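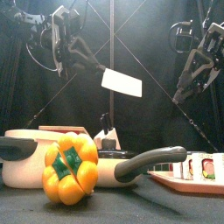 La dînette arriva à Rernwood en octobre, dans un carton marqué Gullport. Ma sœur l'avait achetée pour sa fille, qui n'en voulait plus. Je payai 2 euros de port et je la posai sur la table noire du fond.

Le soir, je jouais au restaurant. J'avais 537 soirs de vrai service derrière moi, chez Balogun, et je reprenais les mêmes gestes. Le poivron d'abord, coupé en deux, puis refermé. Les couteaux ensuite — l'un tiré de leur bloc blanc, manche noir dehors.
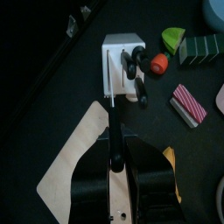 Le bloc blanc, la planche et les légumes de bois.

Chez Balogun, le chef voulait un plateau par commande. Il disait qu'une cuisine se juge à ce qui attend. Je préparais donc mon plateau pour un client qui avait réservé et ne venait pas. 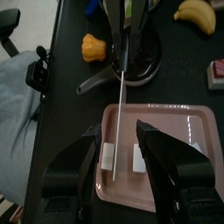

Ma sœur téléphona pour savoir si le carton était bien arrivé. Je répondis que oui, que tout y était. Elle demanda ce que je faisais de ma soirée. Je regardai le plateau rose, les deux petits blocs blancs, la poêle derrière. Je dis que j'avais du monde à dîner. Elle parut contente et raccrocha vite. Je baissai la lumière de la salle et j'attendis encore un peu.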